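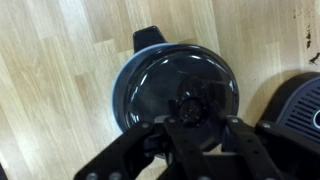 Gudrun Grønli asked whether the dark marks on the parquet were in the wood or only on top of it, and wanted this settled before any sanding was priced.

**Minutes, Hiltthorpe common room, 25 February 2018**

Present: Grønli, Bedoya, Dalen, Söderlund (minutes)

**1. Floor**
Dalen had the Brekke quote from October: 3,000 for a full sand and seal, 400 for spot cleaning with one coat of oil. The specks and the larger smudge are on the paler, grayer planks. Bedoya thought a damp cloth and a plastic scraper should be tried first. Agreed. No solvent until the finish is known – Dalen to ask Brekke what was last applied.

**2. Lidded container**
The round container with the dark lid and light blue rim is being kept on the floor. Grønli proposed a shelf. Bedoya noted that the lower shelf is 11 inches deep and nobody had measured the container with its handle. Bedoya to measure. Deferred.

**3. Felt pads**
Ten packs ordered from Madis, not yet delivered. Chairs stay stacked until then.

**4. Other business**
Spare key still with Vik.

Closed with item 2 open.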